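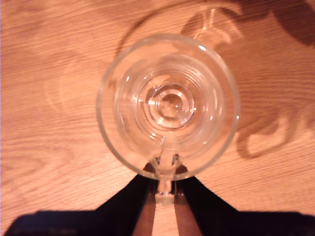
Is it safe to pour hot tea into a clear glass mug with a foot?

Kitchen & Table > Glassware
Question 3092
Asked by Aldana Toledo, Clamville

I have two clear glass mugs, handle on the side, short stem, round foot. They came from a closing sale at a shop called Medina, loose on a shelf with no box and no paperwork. The woman at the register told me they were "for everything, hot or cold." She would have said the same about a paper bag, so I'm asking people who don't have a register.

What I have done so far: looked for a stamp on the bottom (nothing), looked for a stamp on the handle (nothing), and searched online, where one page says any glass with a handle is made for hot drinks and the next page says the handle means nothing. Both pages were selling mugs.

I drink black tea straight off the boil. I'd like to use these at my desk and I would rather not have one let go over my keyboard. Can I tell from the glass what it can take? And does the spoon trick do anything? My mother swears by it. I have my doubts.

2 answers
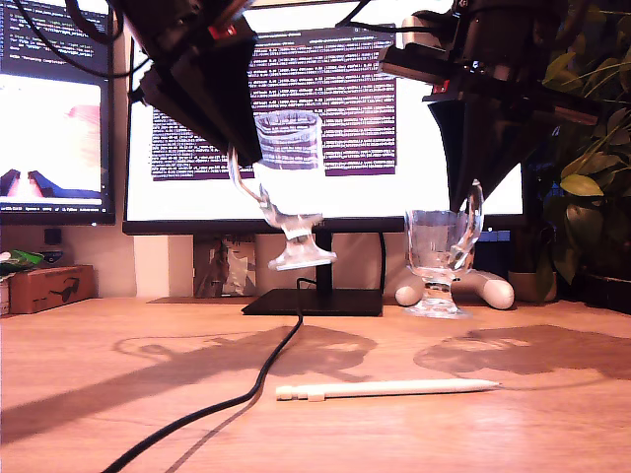 Answer from Yamila Paredes
Marked helpful by 11 readers

You can't tell by looking. People will say borosilicate is thin and has a faint color at the edge, or that it rings differently when you tap it. I have heard all of those from people who were wrong. Without a maker's name you should treat the mugs as ordinary soda-lime glass.

Ordinary glass doesn't mind being hot so much as it minds going from cold to hot quickly. The inside expands before the outside has caught up. Thick glass is worse for this than thin, which surprises people who think a heavy base means a tough mug. A footed mug also has thick and thin parts joined together, and those don't warm up at the same speed.

If I were keeping them I'd do this:

Use them for iced tea, juice, and beer. No argument there.

For warm drinks, rinse the mug with warm tap water first, all over, foot included. Then pour tea that has brewed in a pot and stood for 15 minutes. Lukewarm? Yes, a bit. Buy a ceramic mug if that bothers you.

Never take one out of the fridge or off a cold windowsill and fill it with anything hot. Don't set a hot one on wet stone either.

Check for chips and scratches every so often, mostly on the rim and where the handle joins. Run a fingernail over them. A damaged one goes in the trash, wrapped.

About the spoon: it takes up a little heat from the first splash if you pour right onto the metal. I wouldn't bet a keyboard on it. The people who swear by it mostly own mugs that weren't going to break in the first place.

And lift it by the handle, but don't take the handle as proof of anything. Beer mugs have handles.

Answer from kurero_fan

i have had Kurero mugs for years and put boiling water in them every day, no problem. Just use them. Everybody worries too much now. If it breaks it breaks, they were cheap right? The Emska ones are nice too but I don't like the shape.

Comments on this answer

Aldana Toledo: Are yours footed? And does it say Kurero on them somewhere? Mine say nothing at all, so I don't see how yours tell me much.

kurero_fan: no foot. it was on the box

Yamila Paredes: So a different mug, with a box. "It hasn't broken yet" is what everyone can say right up until the day it does.

Aldana Toledo: Going with iced tea for these two and keeping my ugly ceramic one for the hot stuff. I did ask my mother where she got the spoon thing and she said from her mother, who didn't own any glass mugs.

Last activity 1/11/21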